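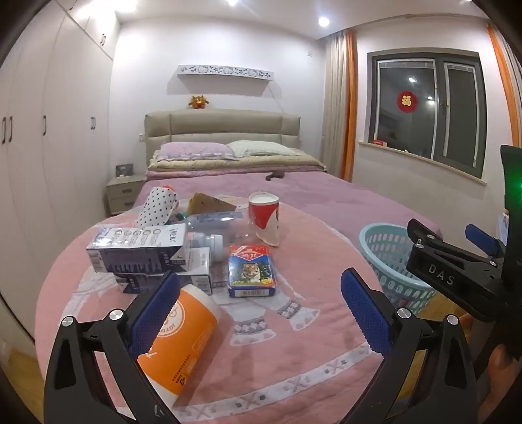 Workshop Tips > Software > Tidying Tasks

Getting a tidy-up program through a bedroom

Clearing a small cluttered surface into a laundry basket is a good job for a two-gripper setup at home, and most of the trouble with it is in the software. These are the settings and habits we keep going back to. They assume you already have arms that move when told to and a camera on at least one gripper. We use Flistard for planning and Romen for labels, but any planner and labeling tool with the same features will do.

Find the cloth first

A patterned cloth is full of shapes that look like objects. Curved bands, hearts, dots and boot shapes all have clean outlines, and a detector trained on plain tabletops will try to pick them up. Fit a surface to the depth data before running the detector, then throw out any detection that doesn't rise above that surface. We ask for a few millimeters of height. If you go too low the folds in the cloth come back in. If you go too high you lose playing cards that have come out of their box.

Don't fit a flat plane over the full view. A wide lens bends the edges, and a soft blanket sags toward the rim of whatever it covers. Correct the lens first, fit in patches, and keep the patches small near the edge.

Look for caps on clear bottles

Depth sensors do badly on clear plastic. You get the table behind the bottle, or nothing at all. The cap and the label are usually solid enough to see, so label those as parts of their own and let the program guess the body from them. A bottle on its side with its cap in view gives you both a position and a direction. Set the grasp across the body, a little behind the neck, and tell the planner to close slowly and stop on contact.

If there are two bottles, don't let the tracker pair the cap from one with the body from the other. Cap color is a simple check. White and dark blue are easy to keep apart, even under strong ceiling lights.

Take stacks from the top

Stacked cartons need an order. In Flistard this is the "rests on" field, and it is off by default. Turn it on. Without it the planner chooses whichever box has the clearest grasp, and with a crooked stack that is often the lower one, because part of it sticks out from underneath.

Run the check again after every pick. Cartons shift when the one above them leaves, and the old pose is no good anymore.

Give paper cups their own force limit

A single force limit for everything will crush the cups or drop the boxes. We keep three classes: stiff, soft and hollow. Paper cups go in hollow whether they stand up or lie on their sides. Cups that are already crumpled go in there too, with the width read from the rim. Crumpled paper and bags go in soft, where you can squeeze as hard as you like.

Amos Zamora wrote the table for ours and it has 61 entries. You won't need that many. Start with the three classes and add an entry only when something gets dropped twice.

Treat the basket as solid

A plastic basket with rows of holes looks like a net to a depth camera. Half the points land on the wall and the rest go through to the floor or the things inside. The planner then believes there is a way in through the side. Replace the basket with a simple shape as soon as it is detected: a round wall, a rim and an open top. For the drop point, use the center of the rim and add clearance for whatever is hanging below the fingers.

Watch the color too. Anything bright inside the basket shows through the holes and can be picked up as a new object. Ignore every detection that falls within the basket shape.

Mask the window after dark

Once it is dark outside, the glass gives you a second set of ceiling lights. That matters more than it sounds if your tracker uses bright points to hold its position, as ours did. The reflections move the wrong way when the camera moves. Draw a mask over the panes, save it with the room map, and leave the window frame unmasked. The frame has good straight edges and it stays put. A sticker on the glass makes a useful landmark as well, provided you mask around it.

Things that stay

Write down what must not be touched before the first run. Pillows, a plush toy on the headboard, whatever is on the nightstand. A general detector finds all of these and is happy to add them to the list. A keep-out box over the bed and everything past it takes a minute to draw.
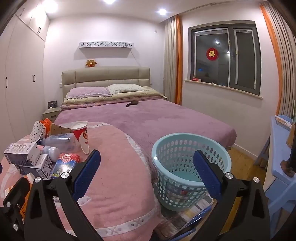 Keep the two arms out of each other's way

With the basket on the right, the right arm has the short trip and the left arm has to cross over or hand off. We tried both. Crossing needs a lock on the space above the basket so that only one gripper can be there at once. Handing off needs good timing, and we dropped more. Use the lock. In Flistard, set a wait of 700 milliseconds before the second arm is allowed in, and shorten it later if your arms are quick.

Label from your own room

A ready-made label set will get you started, but your own cloth, lights and boxes matter more. Ours has 1393 crops, all labeled in Romen. Include views where a finger covers part of the object. The fingers are in view nearly all the time, and a program that has only seen whole objects gets confused at the moment it closes.

Save the logs by pick

We cut our Ambrose logs at each gripper close and name them by object class. Looking for a bad grasp in one long file is slow work. Our folder is up to almost 4000 picks, and a search on "hollow" still comes back right away.

Comments

Valentina Quezada
The cap tip fixed my water bottles. I had been spraying them with matte paint for weeks, so thank you.

Régis Mallet
Do you mask the mirror doors on a wardrobe the same way as a window?

Kenji Baptiste
Yes, same mask, but leave it on in the daytime too.

Tsion Tilahun
My planner has no "rests on" field. I sort by height and take the highest one first - works for boxes, not so well for bags.

Related
Folding towels: what to log and what to skip
Calibrating a gripper camera with a printed sheet
Narnthorpe tool swap: notes from April
Choosing finger pads for glossy cartons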